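I've been putting off writing this one up because it feels almost too simple, but after the last post about closets I got so many notes asking how I get the wrinkles out of cotton sheets without ironing them (I don't own an ironing board anymore and I don't miss it!) that I figured it deserved its own page. So get comfortable, and we'll go through the whole thing from the washer to the bed.

## What you'll need

- A set of cotton or cotton-blend sheets
- A clean spray bottle
- 200 ml of water, plus a capful of plain white vinegar
- Two dryer balls, or a couple of clean tennis balls
- A dry washcloth

## Step 1: Wash fewer things at once

I know, I know, it's tempting to get the whole household's bedding done in one go. But sheets need room to move around, and when they're packed in tight they twist themselves into a rope. One set per load is plenty. Warm water, medium spin, and go easy on the detergent. If your washer has a bedding setting, try it once and see if you like it. Mine runs forever, so I use the regular one.

## Step 2: Shake before you dry

Take each piece out of the washer by itself, hold it by two corners, and give it a good hard snap, the way my grandmother did on her back porch in Closcombe. The fitted sheet is the one that likes to swallow pillowcases, so check the corners while you're there. Then put everything in the dryer loosely with the dryer balls.

## Step 3: Stop the dryer early

Set it to medium and start checking at the halfway point. You want the sheets to come out just barely damp, with the seams still a little cool to the touch. If you let them bake until they're bone dry, the creases set, and then you'll be spritzing for a good long while. On a nice day in June I skip the dryer altogether and hang them over the line, folded once, with the pins at the hem.

## Step 4: Make the bed right away

Carry the sheets straight to the bedroom. Put the fitted sheet on corner by corner, going diagonally, so you're always pulling against the corner you just did. Tuck the extra well under the mattress and then smooth from the middle out with the flat of your hand.

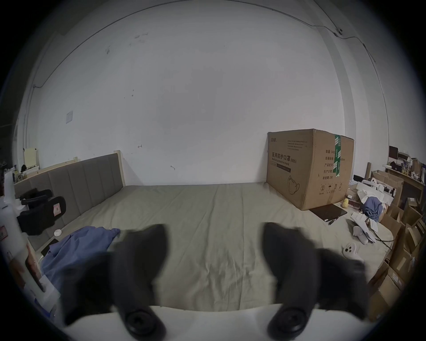 *A wrinkled sage-green sheet.*

## Step 5: Spritz and smooth

Fill the spray bottle with the water and vinegar and shake it up. Hold it an arm's length away and mist one section at a time, then smooth that section with your palms, tugging gently toward the edge. The washcloth is for blotting if you get carried away (I always do). The vinegar smell goes off as it dries. Do test a hidden corner first if your sheets are a deep color.

Leave the covers folded back until the sheet feels completely dry. I usually go make coffee, and by the time I've had a second cup it's ready.

## A few extra notes

Linen will never go flat this way, and I think it looks lovely rumpled, so I leave mine be. For polyester, keep the dryer on low and skip the vinegar. And if your sheets have been folded in a cupboard all winter, toss them in the dryer with a damp washcloth for 8 minutes and then start from Step 4.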